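Search this site Enter keywords Go

Sarkance adds zip-top produce bag to kitchen range

Household goods firm Sarkance has extended its Jargate range with a clear zip-top bag for fruit and vegetables. It is sold in boxes of 90 and goes on sale on 16/08/2026.

The film is 71 microns thick. The closure is a double orange track with a white end piece. A panel on the front is left white for print. According to product manager Manuela Fabbri, the mouth was widened after a February trial in which users had trouble getting round items past the seal.

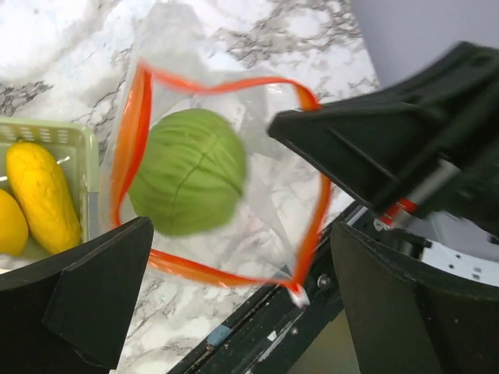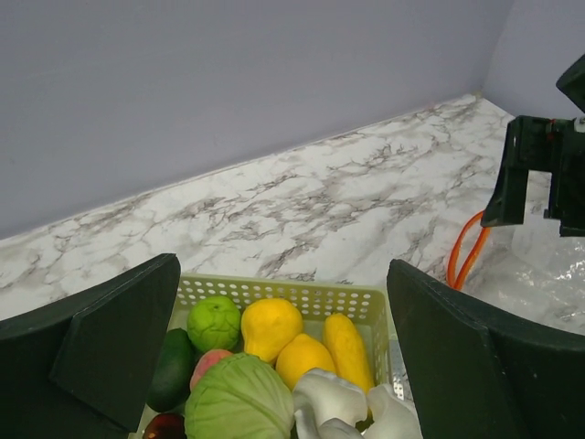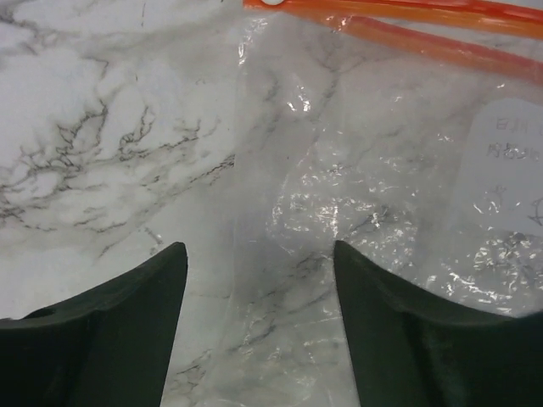
Bagging produce on a marble-patterned worktop.

The bag is meant for whole items, one large or several small, and can be stored flat when empty. Sarkance advises pressing the air out from the base upwards before closing the track. The film can be washed by hand in cool water and should be dried open. It is not suitable for the oven or for boiling.

A first run of 2000 boxes will go to Humphreys shops, with a further 300 held for online orders. A smaller size is planned under the Rinent name. No date has been set for it.

Comments (3)

liliana fiore
Does the track come apart at the corners? My last lot split there within a month.

Tomsk44
71 microns is fairly heavy for a food bag. Should last.

P. Wray
Any word on the price?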